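Manipulation Lab, Unit 3: Comparing Two Parallel Grippers
Notes to accompany the May practical. Lab supervisor: Rosemarie Gerlach. Wrist camera set-up: Ikhsan Yusof.

3.1 Purpose
Both grippers close in a straight line and take the same mounting plate. The Skisano has long faceted fingers and reports finger position only. The Lorier has flat pads and reports motor current as well. You will run the same unloading task with each and decide which you would fit for glazed crockery, giving your grounds.

3.2 Grasp choice
A mug can be held by the rim, round the body or by the handle. Rim grasps load a thin edge and may chip it. Body grasps need a wide opening and fail when a neighbouring piece stands too close. For this unit use the handle only, with one finger on each side of it. The mug is presented upside down.
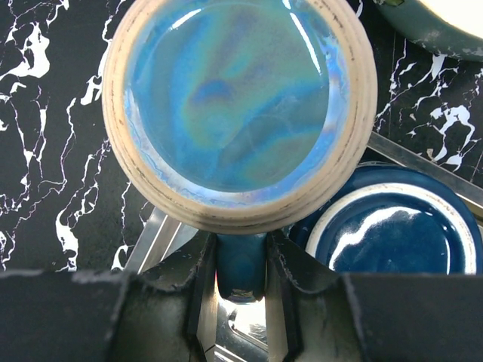 The contact patch on a handle is small, so the mug can turn about the line joining the fingertips. Closing harder reduces the turning but raises the pressure on the glaze. Start at the lowest force setting and go up one step at a time until the mug stays put through the full lift.

Glaze also affects the camera. Bright reflections move with the wrist and the edge detector may take them for outlines. Fix the exposure before the first trial. Leave the gain alone.

3.3 Procedure
Run 10 lifts per gripper. Hold each lift for 3 seconds, then lower. Log commanded width, final width and result (held, turned, dropped). Use controller profile 599 for both grippers; its position log stops at 2,000 samples, so save and clear after every lift.

3.4 Write-up
Plot final width against force setting, one curve per gripper. State which failures came from the grasp and which from the camera estimate. Uncertain cases go in a separate column.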